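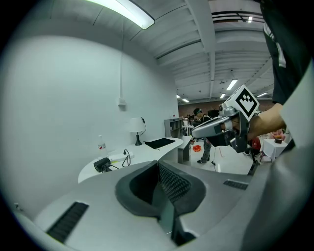 Hand-held gripper with a marker cube on top

Call for participants: do app permission prompts do anything?

Every phone maker now says its permission prompts put you in charge. An app asks for your contacts, you tap Allow or Don't Allow, and the matter is supposed to be settled. We have our doubts. Most of the evidence we have read comes from people who were told they were being tested on privacy, and who then behaved very carefully for half an hour.

Brendier is looking for 210 Android and iPhone owners to keep a plain log of every prompt they see over two weeks. You write down the app, what it asked for, what you tapped, and whether the app still worked afterward. We don't want your contacts, photos or location, and there is no app of ours to install. Asking people to install a tracker so we can study tracking seemed a bit rich. 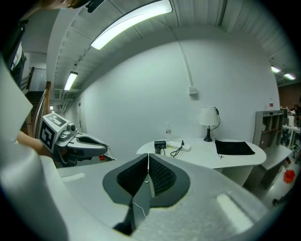 The log is a paper booklet or a spreadsheet, whichever you'll really fill in. Gulik, our last study, drew nearly 2,000 sign-ups and a much smaller pile of finished logs, so please think about that before you write to us. If you already know you'll give up on day three, we would prefer that you skip this one.

You can take part if you are 18 or over, use your own phone daily, and haven't rooted or jailbroken it. Work phones managed by an employer are out. You don't need to care about privacy. People who tap Allow on everything are especially welcome, and we seem to have trouble finding any who admit it.

Everyone who returns a complete log gets a gift card. Blank days are fine if they were blank. 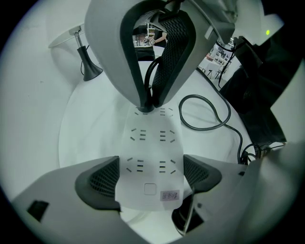

HOW TO APPLY

Write to Henrike Frerichs at the Kaltau office by 30/01/2024. Give your phone model, its system version and a mailing address if you want the booklet. Please don't send a cover letter.

Questions about how the logs are stored go to Gwilym Ruddock. He will send you the full data policy, all of it, and you should read it before you agree to anything, including this.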